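Section 4: Setting Up the Sorting Table

Now for the fun part! Your Parnholm play-sorting set comes to life on an ordinary table, and once the mat and the first bin are in place you can have a full animal round going in no time. Read the steps through once before you start, then clear a good stretch of tabletop and jump in.

4.1 Lay the mat

1. Unroll the gray mat with the carpet side up. If the corners curl, roll it the other way and leave it for 40 minutes under a couple of heavy books.

2. Center the mat on the table. Leave a strip of bare tabletop on every side – you'll want it later for the cards and the score pad.

3. Press down from the middle outward with the flat of your hand.

Note: The mat grips best on a smooth, dry surface. On a tablecloth it will creep, so take the cloth off first.

4.2 Place the first bin

4. Take one bin from the stack. New bins can cling together, so twist gently and lift straight up.

5. Set the bin on the right half of the mat with the long sides running away from you. Left-handed sorters can swap sides for this whole section, and everything else works the same way.

6. Stand one animal in the bin. We love starting with the rhinoceros (piece 903 in the parts list), because it's stocky, it stays on its feet, and it's easy to spot against the pale floor. Face it toward the right-hand wall. 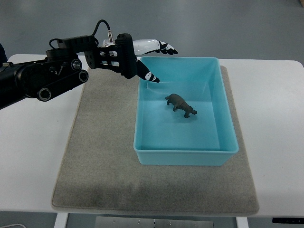
Figure 4. Bin on the right half of the mat, rhinoceros facing right.

7. Give the table a light nudge. If the rhinoceros is still standing, your surface is steady enough for the taller animals too. If it tips, check that the bin is sitting flat and has no crumbs or grit underneath.

Caution: Small animals are a choking hazard. Keep them away from children under three, and check the floor as well as the table when you pack up.

4.3 Add more animals

8. Add animals one at a time, leaving a finger's width between them. Crowded bins are hard to pick from, and half the pleasure is seeing each creature clearly!

9. Keep the load in each bin under 300 grams. The thin rim can bow if you carry a heavier bin by one side.

Note: Extra bins from the Isarholm and Wiltberg sets fit the same mat. Both nest with yours for storage, though the Wiltberg bins are a little deeper and should go at the bottom of the stack.

4.4 Cleaning

10. Wash bins and animals by hand in lukewarm soapy water and let them air-dry. Don't put them in the dishwasher.

11. Shake out the mat or run a vacuum over it. For sticky spots, dab with a damp cloth and let the mat dry flat before rolling it up.

To order spare animals, use order code 1871 and the piece number from the parts list. Game cards are covered in Section 5.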